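Andard Residences
Resident Services: Care of the Home
Laundry Guidance for Shared and Private Machines

The following guidance applies to all apartments fitted with a front-loading washer and to the laundry corner on each floor. It replaces the sheet issued in June. Questions may be addressed to Josiane Sabatier at the service desk.

Before the wash

Empty all pockets and close zippers. Turn dark garments inside out to limit fading, and wash them apart from towels and fleece, which shed lint. Fasten hooks on underwear or place the items in a mesh bag. Heavily soiled work clothes should be brushed off outdoors first.

Fill the drum loosely. A hand should fit between the top of the load and the upper rim. Residents using the coin machines should note that the spin speed is fixed at 1000 revolutions per minute; knitwear and lined jackets are better washed on the gentle setting of a private machine.

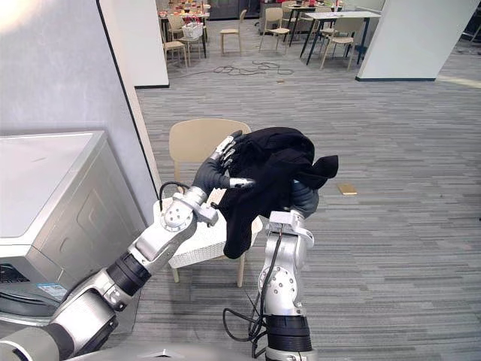

Dark clothing should be dealt with as soon as the cycle ends. Creases set quickly in a full drum, and black fabric shows them more than most. Take out one item at a time and hold it up by two points well apart, so that the folds can fall open before it is hung. A chair placed beside the washer, such as the beige one with the woven seat, is a convenient spot for sorting dry clothes before a wash. Damp items should not be left on it. Dye may transfer to pale seats and cushions, and stains of this kind are not covered by the furnishing agreement.

Shake each garment once, pull the seams straight, and hang shirts from the hem. Trousers dry best from the waistband. Drying racks may be borrowed from the service desk for 2 days.

Care of the machine

After the last load of the day, wipe the rubber seal with a dry cloth, including the fold at the bottom, where lint and coins collect. Pull out the detergent drawer and rinse it under the tap. Leave the door open until the drum is dry, and keep the space in front of it clear. In homes with small children or pets, supervise the machine while the door is open, and check the drum before closing it.

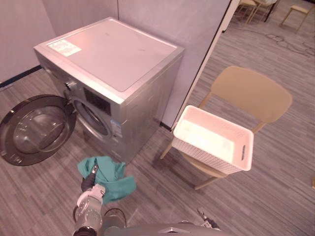

Front-loading washer with the door opened fully.

Once a month, run the hottest empty cycle. Clean the drain filter every 20 washes, with a shallow tray and an old towel placed under the flap. Where the machine stands on carpet, lay the towel well past the front edge.

Do not use scouring powder on the lid or the door glass. A soft cloth with a little dish soap is sufficient.

Faults and leaks

Turn off the water supply and call extension 953. Maintenance is handled by Tarmo Mägi until 4 p.m. and by Ozan Karaca in the evening.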